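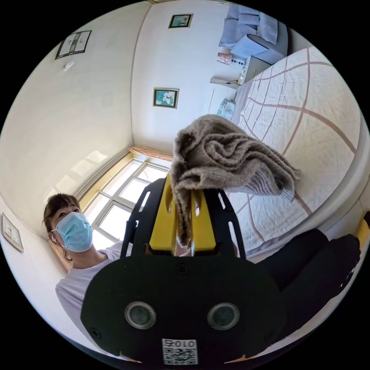

A gray-brown knit in the yellow fingers of a hand-held gripper, beside a bed with a plaid quilted spread.

Filed under: Robots at Work / When It Goes Wrong
14 comments | 50 shares

Domingo Jara has a folder on his laptop called "fingers" and he opens it before I have my coat off. It holds the log of 2,454 cloth-folding runs, and he wants me to look at the stretch where the numbers stop making sense.

Jara checks data for Tastora, a small outfit in Nemavville that teaches robot arms to handle laundry. People carry grippers through bedrooms and pick up sweaters with them, and the recordings become lessons for the arm. In January the arm began crushing things. It closed on a folded knit and kept closing.

"The motor got hot, the cutoff tripped, and it stayed shut," he says. "Twelve times in one afternoon. The twelfth time, a guy had two fingertips in there."

Was he hurt? "Bruised. One nail went black. He was back the next morning."

The company's first account, sent to its customers, called this "a grip calibration event." I read the phrase out loud and Jara rubs his face. "I didn't write that," he says. "It was a pinch. Somebody got pinched."

The cause, as he tells it, goes back to the hand-held units. A spacer inside some of them had worn down, so the fingers met a little before the sensor said they did. A person squeezing the trigger feels the cloth and stops. The recording only keeps the number, and the number said there was still a gap. The arm learned to go looking for it.

"On thin cotton you'd never notice," he says. "On a chunky knit it's a fight. The knit pushes back, and the arm thinks it isn't done yet."

I ask who should have caught it. The spacers came from a supplier called Fastamix, and Tastora was quick to say so. Jara is less quick. "They sent us a part that wears. All parts wear. We had a check for it on paper, every 50 hours of use. I went back through the sheets and a lot of them were signed in the same pen." He won't say whose pen.

That leaves the cutoff, which to my mind is the worse problem. A gripper that overheats should let go. This one was set to hold its position when power dropped, so that it wouldn't drop a customer's clothes. Jara says the setting made sense when it was chosen. I tell him I doubt that, and he shrugs. "You weren't in the meeting. People were upset about a blouse on the floor."

Tastora says the arms now open on a fault and the worn units have been pulled. I asked for the test results and got a one-page summary with no forces on it. Olivares, the laundry service that had been trying out two of the arms, told me it has stopped using them and had no plans to discuss the matter further.

Jara thinks the fix is real. He has thrown out every run recorded with a worn spacer, and the new lessons are being gathered the same slow way, one sweater at a time. Would he put his own hand in?

He looks at the log for a while. "With the new setting, yes," he says. "With the power off first — sure, definitely." I point out that those are two different answers. He says he knows, and asks if I want a copy of the check sheets.

Last updated: January, 4:40 p.m.
Tags: grippers, home robots, workplace safety, laundry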